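Library > Kids' Corner > Water Sports > Paddle Racing

Search all articles Go

Does a Faster Board Make You a Faster Paddler?

Ads for racing boards love big promises. The Jaltix, a long, skinny board, is sold as the one that will "win it for you." Should you believe that? Let's be careful.

A long, narrow board does glide farther with each stroke. That part is true. But it also tips more easily, and a paddler who keeps falling in isn't going fast.

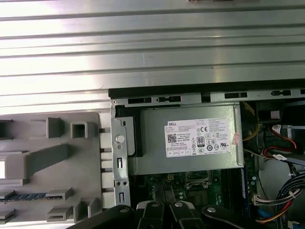 Why do racers paddle so close behind each other?

They are saving energy. The board in front pushes up a small wave, and the one behind can ride it. This is called drafting. Some races ban it between different kinds of boards, so read the rules first.

People at the Eltdale lake race like to say that the wind decides everything. Does it? Wind at your back helps - if you can catch the bumps it makes. On a 5-mile course, though, everybody gets the same wind.

So what would convince me that a board is faster? I'd want the same paddler to try two boards on the same water,
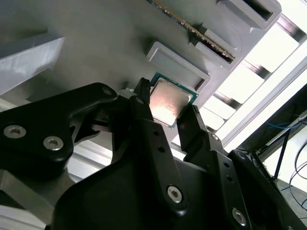
and then do it again another morning, in case the first time was luck. One good finish at Eltdale doesn't prove much. The winner may just have practiced more.

Last updated: September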